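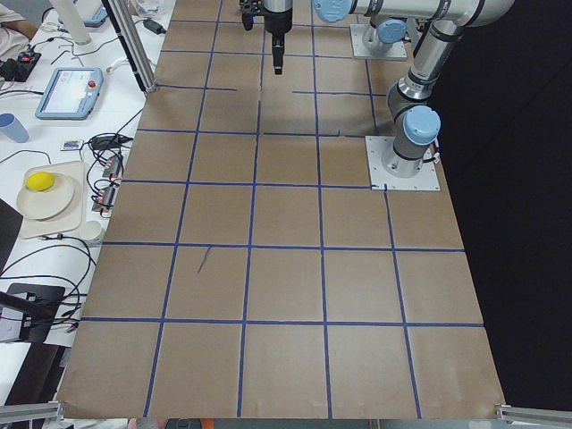 ## 4. Gathering your first set of examples

By now you should have the arms bolted down, the pendants talking to the controllers, and the Gadov recorder running on the desk machine. If any of that still sounds like a wish, please go back to section 3 and finish it first. We'll wait for you, and so will the robot.

What follows takes most people a morning the first time through. Don't rush it. A small set of careful examples will teach the Piltum learner a good deal more than a big pile of hurried ones, and you'll be much less tired at the end of it.

### 4.1 Before you record anything

1. Lay out the grid. Stick colored tape straight onto the table covering, in lines running both ways. Your cells needn't be perfect squares, and a small gap where two strips meet does no harm at all. What matters is that the grid stays put once you've started, so press the tape down well with your thumb.
2. Name the cells. We use letters across and numbers going away from the operator, but pick any scheme you like and write it on the first page of the log.
3. Choose your objects and keep them on the side table, within easy reach. A tray is handy, and a plate on the tray is handier still for anything round that likes to roll off and go exploring under the desk.
4. Put the teach pendant where your free hand falls on it, face up, with the red stop button clear of cables and cups.
5. Send the arm to its home pose, with the gripper open and pointing down over the table, and look at the live view in Gadov. You want to see the whole grid apart from whatever the arm itself hides.

> **Caution:** Keep hands and sleeves off the grid whenever the arm is enabled. If you need to move an object, pause the arm first, every single time, even when it's "only a nudge."

### 4.2 Recording an example

1. Press **New** in Gadov. It picks a start cell and shows it in large type.
2. Pause the arm, set the object in that cell, and step back to the desk.
3. Release the pause and press **Record**. Wait for the short beep before you move anything – the first moments of the recording are used to line up the camera and the joint readings.
4. Guide the arm through the task at an easy, even pace. If you miss the object, carry on and try again within the same recording. Misses with a recovery are very welcome (the learner needs to see how you get out of trouble, too!).
5. Bring the arm home, press **Stop**, and mark the example *good*, *recovered* or *discard*.

**Note:** Between examples, glance at the cables running along the arm. If one has worked its way round to the gripper side, tuck it back before the next run.
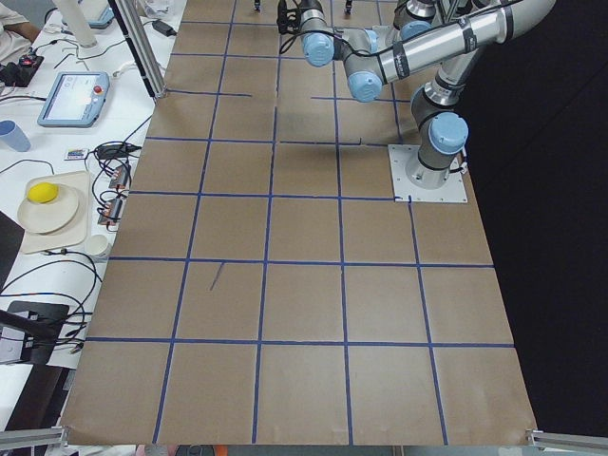

**Does the object have to sit exactly in the middle of its cell?**

Anywhere inside the tape lines is fine, and a bit of variety helps the learner cope with the untidy world it will meet later.

### 4.3 How many is enough?

For a single object and a single task, we suggest 300 examples before your first training run. Mabli Gwilliam, who wrote the original version of this section back in February, had a usable pick from 287, though she'll be the first to tell you that the far corners were shaky until she had recorded 536. Start with the suggested number, train, and then add more in the cells where the arm hesitates.

Gadov keeps a tally for each cell under **View > Coverage**. Pale cells need more attention, and they are nearly always the ones farthest from the operator, so you may want to start your next session there while you're still fresh.

### 4.4 Closing the session

1. Send the arm home and disable it from the pendant.
2. Choose **Session > Close** and let the copy to the Flunier drive finish before you shut the lid or wander off to lunch.
3. Write the start and end numbers in the log, along with anything you changed – a lamp moved, a strip of tape replaced, a new operator taking over.

Once the copy is complete, go on to section 5, where you'll sort the recordings and start training.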